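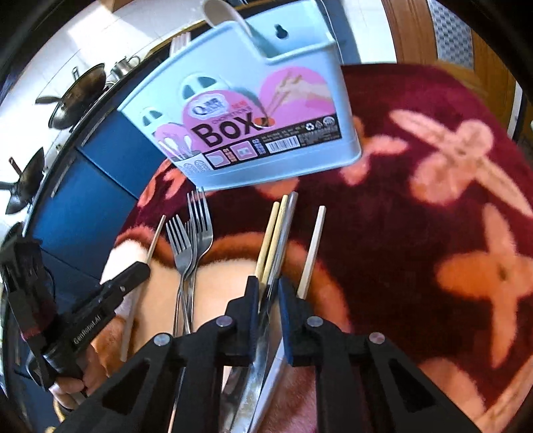
chopstick box + what goes in it, on the red flower blanket

June, 7:40 am and already behind. Cutlery. Why did I leave the cutlery.

The new holder is light blue, says BOX on the label in huge letters, CHOPSTICKS tiny on top. Label still on, will soak it off tonite. Slots in the front for the water to get out and a keyhole thing at the back of my mind – hang it on the nail by the sink? Nail is probably too fat. Try it anyway. Cost 357 at Nisiseo, the cheaper one was 133 but it had no holes at all and would of been a swamp in a week.

Two forks out on the blanket, not the same length, never noticed that in all the time I've been eating with them. Wooden chopsticks, a pair, good. One thin metal one. One white one. Where are the others?? Checked the drawer, checked the bag from the Hedosthorpe flat, checked the pot. Nothing. Not throwing the singles out, they're fine for stirring coffee.

White handled thing lives in the box, it's too tall but it doesn't tip if the forks go at the other end. I think.

Blanket needs a wash after this. Crumbs. It was the only soft place left to put anything down, the stove counter is all pans and the table is jars and the Pato tins I still havent sorted. Tins go on the top shelf, jars below, decide about the rice later.

To do before the bus
– wipe drawer
– find lid for small pan
– parcel, Nic Aodha office, number 121, they shut at noon
– dish soap, sponges, a thinner nail

Meter reading 1563, writing it here becuase the envelope is gone again.

Later, 10 pm. Parcel done. No nail, shop had only the big ones. Box is standing on the drainer for now, label half off and gummy. Pan lid was under the bread. Still just the one metal chopstick. Bed.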